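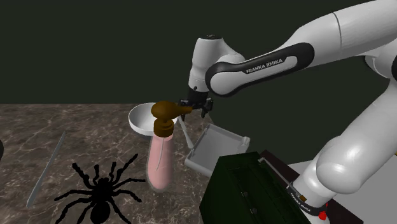
4.2 Essais préalables en simulation

Avant tout montage dans l'atelier partagé, la prise du flacon à pompe a été répétée en simulation (figure 3). Sur 200 essais, 196 sont comptés comme réussis. Nous accordons peu de crédit à ce score : Rocha, qui a réglé les frottements, a aussi fixé le critère de réussite. Le modèle Flirkisen ignore en outre le jeu des articulations.

Figure 3. Bras Franka Emika simulé, pince près de la tête de pompe d'un flacon rose.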